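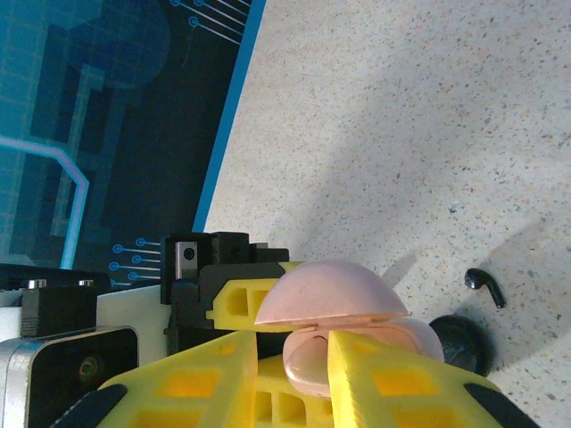
A pink earbud case between two yellow printed fingers.

2025-04-11

The delivery carts in Ralcombe have been out for a month now, and I finally got over there to see them. I'd been putting it off, partly because the bus from Grustville takes forever and partly because I've been let down by sidewalk robots before (some of you will remember my grumpy item on the Talavera library greeter). But I had a great time!

If you missed the news, the town is letting a small fleet of six-wheeled carts carry groceries and pharmacy orders from the shops on the main street out to the houses past the rail line. The carts are called Lavon, all of them, which gets confusing when three go by at once. They're knee-high, gray, with a lid that unlocks from your phone, and they move at a brisk walk. I had to trot a little to keep up on the downhill stretch.

The part I liked best was the crossing by the post office. A Lavon rolls up to the curb, stops well back, and waits until it has a really generous gap. Drivers kept waving it across, and of course it can't read a wave, so you get this very polite standoff – car stopped, cart stopped, everybody behind them getting annoyed. The operators told me they're working on it. For now a person in the control room can take over and send the cart across, and each person there watches 2 carts at a time.

The town's own monthly sheet says the carts made 1,391 deliveries in the first month, and that 301 of those needed help from the control room at some point. That sounded like a lot to me until I saw how many were curb problems. Trash cans left out on the sidewalk are the big one. A cart will sit in front of a trash can for ages, inching left, inching right, before it calls for help.

I asked a few people waiting outside the pharmacy what they thought. One woman loves it and orders milk that way even though she lives close enough to walk. A man with a stroller was less keen, as the sidewalk on the school side is narrow and he'd had to back up twice that week. I think he has a point, and I'd like to see the carts kept off that block when school lets out.

Ordering is free for residents during the trial, by the way, and the town hopes to reach 3,000 deliveries before the council looks at it again in June. I'll go back before then, preferably in the rain, because I want to see how they do with puddles and wet leaves. If you live out past the rail line and you've used one, write and tell me how it went – especially if your eggs made it!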